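Hairbrush Care FAQ

How often should a brush be cleaned?
Remove hair after every use. Wash the head every 25 days, or sooner if styling products are used.

Can the whole brush be soaked?
Only one-piece plastic brushes. Cushioned heads hold water behind the pad. Hold the brush by the neck and wipe the handle separately.
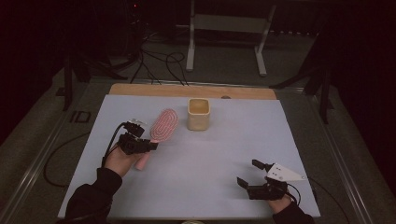

Eimear Daly writes that soaking her cushioned brush for six minutes left water under the pad for days, and asks whether it can be saved. Loosen what you can with a comb and leave it bristles down on a towel.

How should a brush be dried?
Air drying takes up to 18 hours. Do not use a radiator.
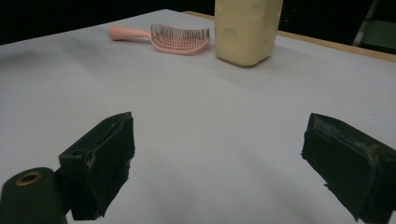 Storage matters most for bristle shape. Keep the brush out of drawers where the head is pressed. Laid on its side on an open table, like the pink one, it has its bristle tips clear of the surface.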